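Mellik Opens Second Round of Hand-Held Gripper Recordings for Household Tasks

HERBERG, 25 June 2023. Mellik, a developer of control software for robot arms, today announced the start of a second round of recordings for Lundia, its learning system for everyday handling tasks. The new round adds 900 recordings of people working with hand-held grippers. The first round, finished in April, produced 1,003.
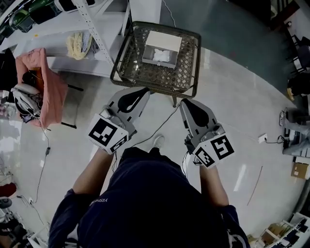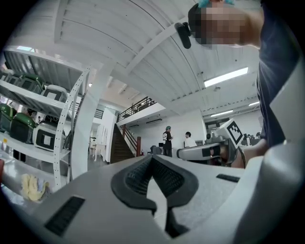
Lundia learns from examples. A person holds one gripper in each hand and carries out a short task, such as lifting a tissue out of a box or folding a piece of cloth. The position of both grippers is logged from start to finish, along with video. The system is then trained to produce the same kind of movement on a pair of robot arms fitted with matching fingers.

Mellik chose this method after a year of steering robot arms by remote control. Remote control gave usable recordings, but operators needed long training and tired quickly. With the hand-held tools, a new operator can begin recording on the first day, after a practice session and a short check of the logged positions. The company will keep using remote control for tasks that call for a very firm grip.

The second round is divided into 4 task groups: picking up soft items, moving items between containers, folding, and two-handed carrying. Soft items make up the largest group, with 300 recordings. In the first round, Lundia had the most trouble with thin and crumpled materials, often closing its fingers too early or taking hold of two layers at once.

Each task is recorded with the items in different starting places and by more than one operator. Operators are asked to work at their normal speed and to keep going if they miss a grasp. Recordings with a missed grasp followed by a second try are kept and labeled as such. Recordings with gaps in the position data are removed and the task is done again.

Two changes have been made to the procedure since April. Operators now hold both grippers still for a moment at the start of every recording, so that the position logs and the video can be lined up. The written task instructions have also been cut to one line each. The longer instructions used before led many operators to copy the same movement step by step, and the recordings came out too much alike.

Nieto, which supplies fingers and finger pads for grippers, is a partner in the project and will receive the wear data collected on its pads during the round. Financial terms of the agreement are not being disclosed.

Recordings from both rounds will be used to train the next version of Lundia. Mellik plans to test that version on items that do not appear in either round and will publish the results, including failed attempts, on its website. Research groups that would like to use part of the recordings for their own work may apply in writing. Faces are obscured before any video is shared.

About Mellik
Mellik develops control software for one-armed and two-armed robots used in sorting, packing and light household work. The company is based in Herberg.

Press contact: Mellik press office, Herberg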